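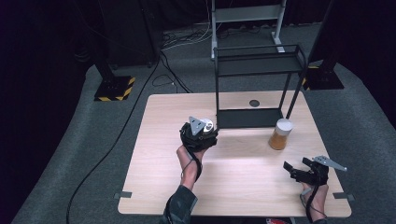 At the light wooden table, Gomstead

Call for participants: share your memories of Gomstead market

Did you shop at the old covered market in Gomstead, work on one of the stalls, or get dragged round it as a child with the promise of a bun at the end? If so, we would dearly love to hear from you!

The Arilden local history group is putting together a collection of spoken memories, and we are looking for 35 people who are happy to sit down with us for a chat. You don't need to have been anybody important, and you certainly don't need a good memory for dates – the price of a bag of broken biscuits or the name of a stallholder's dog will do us very nicely.

Each chat lasts 48 minutes, with tea beforehand and as long as you like to natter afterwards. We can meet you at our rooms in Gomstead or come out to you at home, whichever is easier. Bring a friend or a sister if you'd like the company, and do bring any old photographs, receipts or paper bags – we will copy them and hand them straight back.

We already look after 2,132 photographs of the town, but very few voices to go with them, and we would especially like to hear from families who came here from Posau and ran the cheese and pickle stalls.

There is no payment, I'm afraid, but bus fares are refunded and everyone gets a copy of their recording to keep. Please put your name down by the end of July, either at the library desk or by ringing our office after 10am.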